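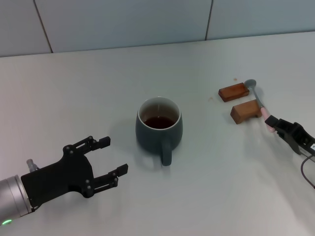
Tea-stirring practice on the two-arm bench at Branenik. The right gripper has the spoon.

Branenik opens its teaching bench to outside groups in June

Hi, I'm Precious Mercado, and I run the teaching bench at Branenik. I usually leave press releases to other people, but this one is about my corner of the building, so I asked if I could write it myself (they said yes!).

Starting in June, we're opening the bench to small companies and school groups who want to teach a two-arm robot a job by showing it how. You don't write code for this. You sit at the controls, you drive the arms through the task from start to finish, and the system records what the arms did and what the cameras saw. Then you do it again, and again, until there are enough good runs to train on.

We're starting everyone on a mug of tea and a spoon. It sounds easy until you try it – a spoon handle is thin, a mug has a rim right where you don't want one, and you have to let go at the right moment. My first try at the controls took so long that Yogesh Tripathi, our lead engineer, went off and ate his lunch.

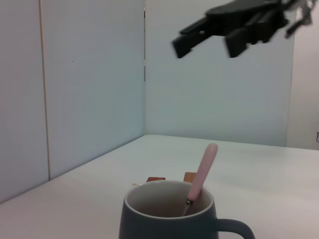

Wrist camera view, with the pink-handled utensil in the mug and the gripper clear of it.

I asked Yogesh what makes a good recording, and he told me to stop being so careful. "People freeze up and hover," he said. "The robot learns the hovering too. Move like you would in your own kitchen, and if you miss, go back and get it." I've had that taped to my monitor ever since.

Our trial group this spring was 19 people from Plunditz, the catering supply company, and most of them had never touched a robot. Hortensia Bermúdez, who trains their kitchen staff, came in sure she'd hate it. "I was mad at the spoon for an hour," she told me. "Then my hands got it and I didn't want to give up my seat." She's already booked again, and she's bringing her own ladle.

Sessions last three hours and take up to four people, with a Branenik operator beside you the whole time. We have 21 sessions on the calendar for the first round. Groups go home with a copy of their recordings, including the bad ones – please keep those, they're useful!

To book a session or come by for a press visit, ask for Meenakshi Bhardwaj at the Branenik front desk.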